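Istville Sketch Walks: your questions answered

Do I need to be able to draw?
Not a bit! Plenty of our regulars hadn't held a pencil since school when they first came along, and we're always happy to sit beside you.

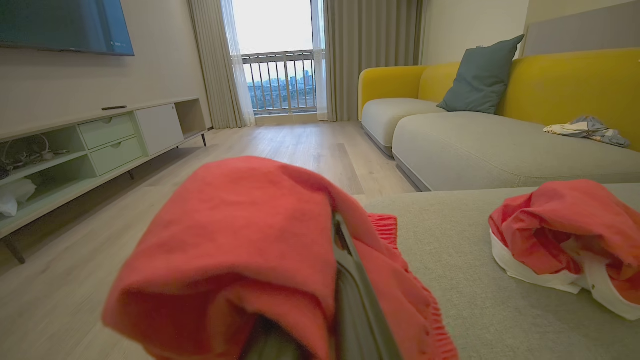 What should I bring?
A small sketchbook, two pencils and a hat. Paper of 200 gsm or heavier is kinder if you like watercolor – thin pages buckle terribly.

How big are the groups?
We stop at 6, so everyone can find a spot to sit and a view they like.

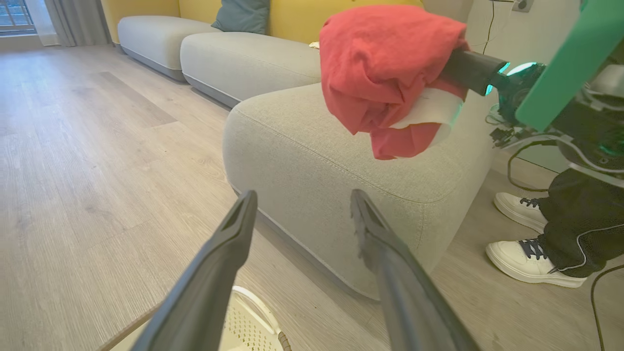

Where do we meet?
Outside the Estero boathouse, and Gwendolyn Park will be there with the folding stools.

What if it rains?

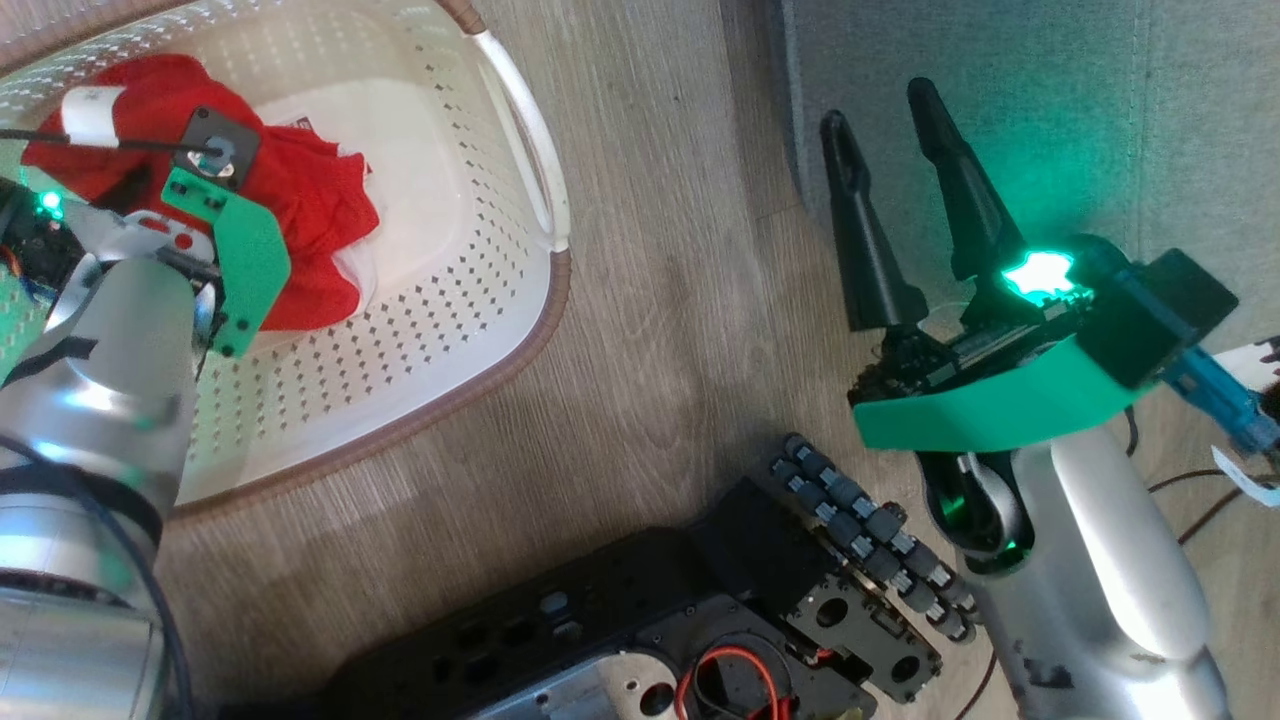

We move indoors and draw ordinary household things, and people often end up loving it. A plastic basket with little diamond-shaped holes and a crumpled red cloth inside is lovely practice for folds and shadows – take your time with it, and do leave some of the holes out.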